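Notes for the second half of the imitation learning block. Bring these to the lab, I'm not printing more!

# Action chunking, and why I keep going on about it

Last time we trained a policy that looks at the camera pictures and the joint angles and spits out one action. Then it looks again and spits out another. Lovely and simple, and on the Drurndale recordings it was terrible. You all saw the arm get near a cup and start dithering.

Two things go wrong there.

**Small errors pile up.** Each action is a tiny bit off, so the arm ends up somewhere the person giving the demonstrations never went, so the next action is a bit worse (and so on, until it's poking the table). The longer the task, the more chances it gets.

**People pause.** Jasmina Begović recorded most of our demonstrations, and she stops to think before she closes the gripper – everybody does. A policy that only sees the present moment can't tell "just stopped" from "about to start", so quite often it learns to stay stopped for good.

## What chunking does

Instead of predicting one action, we predict the next *k* actions in one go, carry them out, and only then look again. With k = 9, an episode of 1,426 steps needs 159 decisions (the last chunk gets cut short). Fewer decisions, fewer places to drift, and a short pause can sit inside a single chunk.

The price is that the arm is working from old news while it plays a chunk out. Nudge a mug halfway through and it will carry on to where the mug used to be. So k is a trade-off, and please don't just copy mine!

## Smoothing the joins

Where one chunk stops and the next begins you often get a jerk. The usual cure is to ask for a fresh chunk at every step and average all the predictions you hold for the current moment:

`a_t = sum(w_i * p_i) / sum(w_i)`, with `w_i = exp(-m * i)`

Here i = 0 is the *oldest* prediction. Half of you will get this backwards, I did too. A small m means new predictions are taken in faster. And yes, you are back to running the network every step, so you've given up the saving in computing time.

One warning from Stavros Kos, who has been bitten by it: averaging is bad news when there are two good answers. If one prediction goes left of a cup and another goes right, the average goes straight into it.

## Before the lab

- Read the Gashi handout, section 2 only.
- Train with k = 1 and k = 9, 3,000 training steps each, same seed.
- Plot the joint angles from both runs on the same axes. I want to see the joins.
- Write a paragraph on which cup you'd expect to be hardest for the cameras, and why. Clear glass is a fair guess but argue it properly. 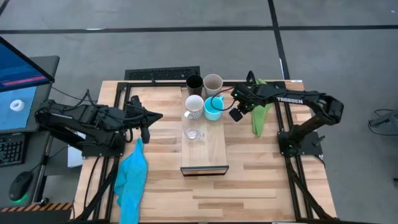 *Fig. 1. The two-arm cup task, with mugs and a clear glass on the raised board between the arms.*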